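Filed under: Data Capture Tools / Handheld
Last updated Sun 12 July

Poner Handheld Gripper, for recording demonstrations

I built the first Poner because I was tired of driving a robot arm with a joystick to teach it to pick up a cup. It took forever and the results looked like somebody wearing oven mitts. With the Poner you hold the gripper yourself, do the job the way you'd normally do it, and the camera on top records what the fingers are up to. Your arm does the moving, and the policy you train later gets to learn from somebody who knows where the salt goes.

The fingers are matte black blocks with flat inner faces, and they come off with a hex key if you want to fit your own. I ship every unit with the standard pair plus a softer set for eggs and fruit (buy spares of the soft ones, they wear out!). The battery gets me through a morning of recording. I usually swap at lunch whether it needs it or not.

Kitchen stuff is what most people ask me about, so that's where I've done most of my own recording. Small containers are great training material. They're easy to reset, they come in awkward shapes, and clear glass is hard on a vision model in a way you really want to find out about early.
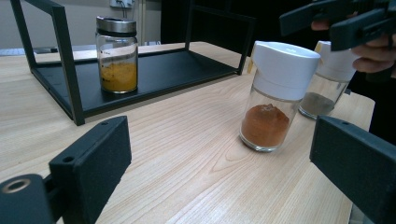
My advice is to record in pairs if you can. Two people working the same table get in each other's way a little, and that's good - your model will meet hands and other grippers sooner or later. Swap sides every so often and move the furniture around between batches. And please don't toss the clumsy takes. A fumble followed by a decent recovery is worth keeping, so tag it and move on.

How many takes do you need? For one simple pick and place in one room, I start seeing something usable at 200. For a task that has to hold up in kitchens it's never seen, I'd plan on 2000 and then go look at where it fails before recording more. Ataahua Hinds over at Prasby went to 4000 on a single shelf-stocking task and told me the last half barely moved the needle, though I think she was using the same shelf the whole time.

Recordings save to the card and import straight into Proratura, our free sorting and trimming app. It flags takes where tracking dropped out, and you can export to the usual formats from there. If you'd like to write your own importer, the file layout is in the manual and I'm happy to answer questions.

The kit has the gripper, both finger sets, 3 batteries, a charger and a case that's a bit bigger than it needs to be (sorry, it was that or one that didn't close). Orders go out from the Ormsby workshop. I'm sold out of the left-handed grip until August - email me if you want to be on the list and I'll write back when they're ready.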